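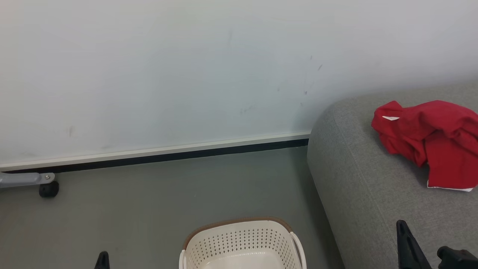 In Defense of the Garment on the Sofa

My wife has a rule that clothes have two places only: the closet or the laundry basket. I respected this rule for 15 years and I still think it is wrong. There is a third kind of clothing, the shirt that was worn for an hour and will be worn again tomorrow, and our homes have no place for it.

In the apartment where I grew up, the third place was a chair in the hall. Everybody put something on it. My grandmother's cardigan was always at the bottom, and when guests came the whole pile was carried to the bedroom and then carried back. Today we don't have a hall, so we have the sofa.

I discussed this with my neighbor Karthikeyan Chettiar, who is a very orderly person. His opinion is that a shirt on the sofa is a decision somebody did not want to make. He may be right. But look at what happens when the decision is forced. People throw a clean shirt in the basket, because the basket is near and folding is work. I did it myself for many years. Then we wash it again, it loses its color, and in November we complain that the electricity bill is high and nothing dries.

The basket itself is a part of the problem, in my view. A plastic basket with holes in the sides and a handle at each end is a good object, light and cheap, and I have nothing against it. But it should live in one room. When it travels through the apartment and stands in front of the sofa, it invites everything. I have found in our basket a towel used one time, a tablecloth, and once a library book.

Some will answer that a red garment left in folds makes a room look neglected. I accept this a little. Still, a gray sofa and a pale wall with a few marks on it are not a showroom. People sit there, somebody leans a bag on the wall, and the marks stay until the next painting.

What I propose is modest. Put two hooks behind the bedroom door and give them to the clothes which are not clean and not dirty. Each person gets one hook. If the hook is full, then something must go to the wash, and the owner decides what. My wife has agreed to try it until the end of the year, but she wants the hooks to be white.

Maximiliano Gallardo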